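Household Waste and Textile Collection: Common Questions

Updated Apr 21, 2025

When do my bins need to be out?

By 7 a.m. on your collection day. Crews in Mullevwood start early and don't come back for bins put out late. Bring them in again by the evening.

Can old clothes and rags go in the recycling cart?

No. Fabric wraps around the sorting equipment and stops the line. Clean, wearable clothes can go to the textile bank on Kruger Street. Rags that are oily, moldy or painted belong in the trash.

What about worn-out towels and sheets?

The textile bank takes them if they are clean and dry. Tie them in a bag so they stay that way.

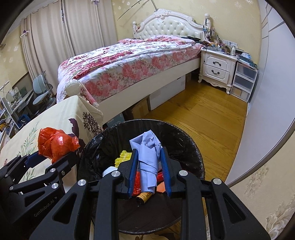
Bags left on the ground beside the bank are treated as trash, so if it is full, please try the one at the Grolthorpe transfer station.

Do I have to bag my trash?

Yes. All trash must be in a tied bag inside the cart. Any color of bag is fine. The lid has to close.

How many extra bags can I put out?

Up to 3 per collection, each with a prepaid tag. Tags are sold at the town office and at Lalla Hardware.

My cart is cracked or missing. What do I do?

Call the town office, extension 713, and have your street address ready. Repairs are free. A lost cart is replaced once at no charge.

Can I take trash to Grolthorpe myself?

Yes, with proof of address. Loads over 2000 pounds need a commercial permit, and the scale closes half an hour before the gate does.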